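The sorting room at Mudgway was the loudest part of the building until last spring. Toy bricks came back from schools and nurseries in mixed sacks, were tipped onto long tables, and were sorted by hand into color trays before being repacked as sets. It was a job most people did for a season and then asked to leave.

The woman who supervises the room has worked there since it opened. She agreed to talk on the condition that her name stayed out of it, as did the others who took part. We met in the break room in June 2026, and she brought the shift sheets with her.

"People think of it as light work," she said. "It is light. Each piece weighs nothing. But you're standing, your head is down, and you make the same pinch with the same two fingers all day. I had people wearing wrist supports in their second month."

The company, which rents out and refurbishes classroom construction kits, now has 29 people on the sorting side. Before the change it had the same number, and she was firm that this should be printed. What has moved is where they stand. The first pass is being handed over, one table at a time, to two-armed robots the staff call Nadia. The name came from a sticker on the crate that the first one arrived in, and the later ones inherited it.

Nadia's task is the one new hires used to start on. A shallow blue tray of mostly orange bricks goes in front of the robot, the pieces that don't belong have to come out, and gray goes into the green bin on the right. The robot works on one tray while the people at the next bench check finished ones and make up the sets.

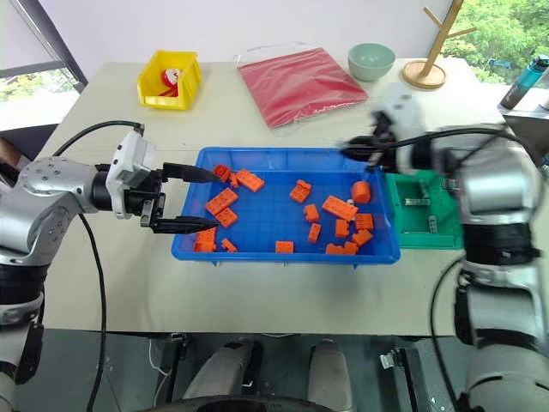

Bulside wrote in to the staff newsletter when the first table was converted, saying that the company had automated the dull part of the job and left the tiring part alone, and asking when someone would look at the lifting. The supervisor has kept the page. She thinks the point was fair.

"The sacks still come in on a pallet and a person still opens them," she said. "A full sack is the worst thing in this building. I'd have started there. But the sacks are all different, they're tied in every way you can think of, and I was told that would be harder to automate. So we started with the trays."

The early weeks were slow. The robots had trouble with bricks lying flat against the wall of a tray, where there was no gap for the fingers, and with small pieces wedged under long ones. A sorter who has been at Mudgway for 3 years was moved off the line to work with them. She now spends most of her shift guiding the arms through difficult picks and marking the ones that fail.

"At first I was annoyed, because I was faster," she said. "I'm still faster on a messy tray. But I go home and my hands are fine. I hadn't noticed how much they hurt until they stopped."

She was less positive about the company she keeps. The old tables seated six, and people talked. The new benches are set further apart to leave room for the arms, and she can go a whole morning without a conversation. "I asked for a stool by the checking bench," she said. "I got it, so now I do my paperwork there and we can talk."

Pay was the other subject that came up with everyone. Sorters used to earn a bonus for each tray over 50 in a shift. When the robots took over the first pass, the bonus stopped making sense, and for two months it was simply missing. It has since been folded into the hourly rate. The supervisor called that the right result and said it should have been agreed before the first crate was opened. 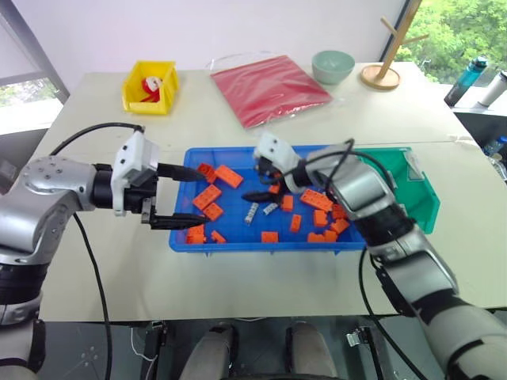
Orange and gray bricks in the sorting tray, with both of the robot's arms at work.

I asked her what the robots are still bad at. She answered without looking at her sheets.

"Deciding," she said. "A brick with a chewed corner, is that still a brick we can send to a school? A person picks it up, turns it over and knows. Nadia will move it where it's told. So every tray gets a person at the end of it – that's written down now, and I pushed for it."

The next step is a second site. Dretell, the company's smaller warehouse, takes in 200 sacks in a busy week and has nowhere to put them. Management wants robots there before the school year starts. The supervisor has been asked to help plan it and has sent over a list of what she wants settled first: the hourly rate, the spacing of the benches, and who is allowed to stop the machines.

On the last item she has had experience. At Mudgway only the shift lead could halt an arm to begin with, and sorters had to walk across the room to find one. Now anyone at a bench can do it, and they don't have to give a reason.

The sacks are on her list too. She has asked for a lifting table at both sites and is waiting for a price.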